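Shared calendar keeps showing craft club an hour early
Last updated: May
4 min read

Hi Hadiza, and thank you so much for being patient with me while I got to the bottom of this one. I know you've been fielding calls from parents who turned up at 3 pm for a 4 pm start, and I'm sorry it dragged on. I'm putting the whole story into the ticket so that whoever picks up the next calendar problem at Skerngate doesn't have to begin from scratch (and so I remember it myself, if I'm truthful!).

What you reported: the craft club and the reading hour both appear an hour early on the family calendar in Vokton, but they look perfectly fine when you open them on the front desk computer. Other events, like the piano lessons and the hall rentals, are fine everywhere.

What I tried first: I had you sign out and back in, then remove the calendar and add it again. No change with either one. I also checked the time on the front desk computer, which was correct to the minute, so please pass on my apologies to the desk for making them restart it right in the middle of the lunch rush.
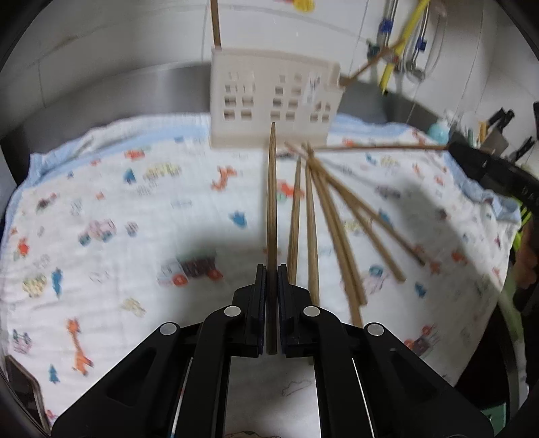
After that I went looking at how the two events were made. Both of them came over from Lozano, the old booking program, when we moved everything across. The import brought in some 105 entries, and most of those were one-time bookings that have long since passed. The craft club and the reading hour are the only repeating ones still running, and each one carried its old time zone setting along with it. Your desk computer was ignoring that setting. The family calendar was obeying it, bless its heart, and moving the start time back by an hour.

The fix, in case it comes up again:

Open the repeating event and choose Edit series. If you choose Edit this event, you'll only repair the one date and the rest will stay wrong. Click the small time zone link next to the start time. It will say "Imported" in gray. Pick our own zone from the list, check that the start time still reads 4 pm, and save. When it asks about sending updates to guests, say yes, so the families get the corrected time.

I did this for both events and then asked Phúc Lưu to look at the family calendar on his own phone, on the Skaserix guest network, well away from anything I had touched. He saw 4 pm for both. My own phone took until the next morning to catch up, so if a parent writes in saying it's still wrong, have them pull down on the calendar page to refresh it and give it a little while.

Still open: the reminder emails. Those are sent by a separate part of Vokton, and I haven't yet seen one go out with the new time. Could you forward me the next one you get, whatever it says? I'll leave this ticket open until then.

Warmly, and thanks again for the very clear notes you sent me.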